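Home Blog Older posts About Contact

Can it put the shopping away yet?

By Anca Ardeleanu
November
Last updated: November, to fix a wrong figure in the bit about the dishwasher

My sister-in-law rang to ask whether she should hold off buying a new dishwasher, on the grounds that in a couple of years there will be a machine that washes up in the sink like a person does. She had seen a clip. Everybody has seen a clip. I told her to buy the dishwasher.

I have been writing about this on and off since I left Karunaratne, where I spent 14 years in the packing hall and watched a good many machines arrive on pallets and a fair few leave the same way. So I am not neutral. I like machines that do one thing all day. The label applicator on line two was the best colleague I had. What I don't trust is the word "general", as in general purpose, general help around the home. It gets said very quickly and then the talk moves on to the price.

Take tidying. Putting a thing in a box is the chore every one of these companies starts with, and fair enough, it is most of housework when you think about it. Toys in a box, washing in a basket, tins in a cupboard. Vullov put it on the first page of their brochure for the home helper, with the line "it tidies as it goes". I asked their sales office how many household objects it could pick up and was told 70. I asked which 70. I am still waiting for the list, and I would quite like to know whether a wet flannel is on it.

The work itself looks much the same wherever you go, which is to say a table, a bin and something off a shop shelf.
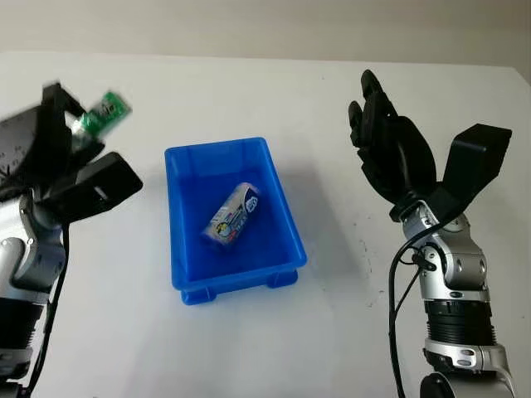
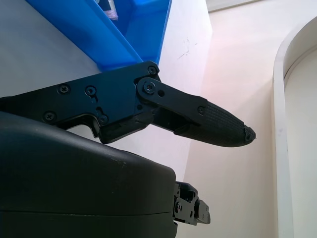 Same job both times: black mechanical fingers and a bright blue plastic bin.

I find the snack can in the first one more interesting than any amount of backflips. It is a good shape to practise on because it is stiff and doesn't mind being squeezed a bit. It is also a bad shape, because a tube on its side will roll if you nudge it wrong, and a person corrects for that without noticing. The little green thing up in the fingers of the left hand is a different size altogether, so the grip has to be different too. All of that is real work and I don't sneer at it. But it is two items and a clear white table. My kitchen table at five in the afternoon has post on it, a colander, somebody's homework and usually the cat.

The second one I like for the fingertip. Look at the pad, all those tiny raised squares for grip, and then look at the very end where it has gone ragged. Anyone who has worked with rubber-faced grippers will know that look. We had them on the carton erector and the pads were a consumable, same as blades and tape, and somebody had to order them. I have never once seen fingertips listed in the running costs of a home robot. Who changes them? How often? Is it a screwdriver job or a man-in-a-van job? At Tadholm, where they do at least answer emails, Kwabena Dramani told me that they "expect the owner to manage it". I have met owners. Most of them have not cleaned the filter in the tumble dryer.

Now, the other side, because I did promise Shiuli Sultana I would be fair. She works on the picking side at Rondley and reads this blog mainly to disagree with it. Her point is that I compare the machine with a good worker on a good day, when I ought to compare it with an empty post on the night shift. On a shop floor, she says, slow is fine if it is slow all night. They had one sorting returns into totes and it got through 77 in a shift without a person touching it. I asked what a person does. She said a lot more than that, but there wasn't a person. I have thought about that and I think she is right about warehouses. The totes are all the same height, the floor is flat, the lights stay on.

A house isn't like that and I can't see it becoming so. Nobody is going to move their furniture to suit a pair of arms, or if they do they are a much keener sort of customer than I am. For the money being asked you could have a cleaner in every week for years — and the cleaner will do the stairs.

So my answer is still no for the home, and maybe for the shop floor if the job is dull enough and somebody budgets for the pads. I'll look again next year. If Vullov send the list I will print it here in full.

The dishwasher comes next week, by the way. She went for the one with the cutlery drawer.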